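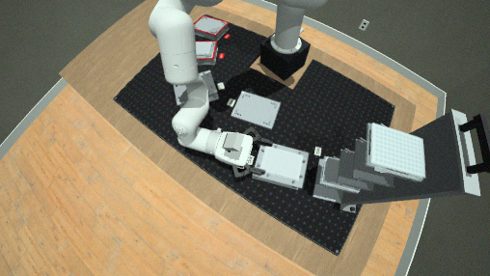
White robot arm over a black work mat, rendered

I started reading the Psalms out loud in January, one in the morning and one before bed. I had fallen into skimming. I could get through a whole chapter over coffee and not be able to tell my wife what it said.

Reading aloud slows me down. Psalm 88 took me three tries, and I still don't like how it ends – but I remember it now, and I have prayed parts of it for a man in our small group at Onness Chapel who lost his job.

I use an old Trummer notebook with 48 pages. Each psalm gets one line, usually the verse I stumbled on. Some lines are just a question. I skipped 9 mornings when the kids were sick and didn't try to make them up. I picked up where I had stopped.

Psalm 119 is the one I'm dreading. I plan to split it by its sections and take up to two a day, so it won't be quick. If you've read it aloud with children in the room, I would like to hear how you handled it. Ours last until verse 16 or so, and then somebody wants toast.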